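Search this site
Enter keywords
Search
Features > Workshop & Robotics
October 9, 2021
By the Lernico staff writer

The hand-held grippers at Wandis come in pairs, and each pair is checked before anyone picks up a mug with it. The job takes 90 minutes if nothing is worn.

Jaws come first. They are opened and closed by hand, then wiped at the pivot. A jaw that drags goes back in the drawer with a paper tag on it. The marker cubes are next - a scuffed face or a lifted corner means a reprint, and the cube has to sit square on its mount before the screws are done up. 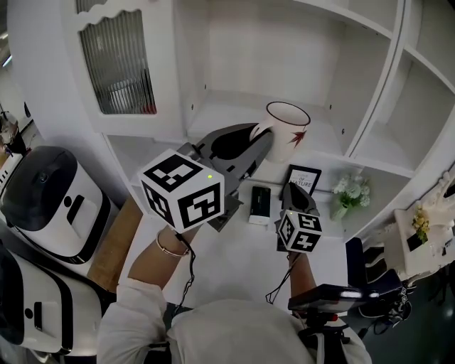
Cables fail more often than anything else. They hang from the grippers and swing with the wrist, and the strain shows up at the plug end. Wandis has logged 1396 sessions on the Ghiță pair, and 1292 of them ran without a cable change. The spares are cut to the same length so the weight in the hand stays the same colour-coded set to set.

Calibration is done at the shelf, at working height, with six slow reaches per hand. If the two sides disagree, the cubes are reseated and the reaches are done again. The old routine was done at a bench until June, and it missed faults that only appeared with the arms out.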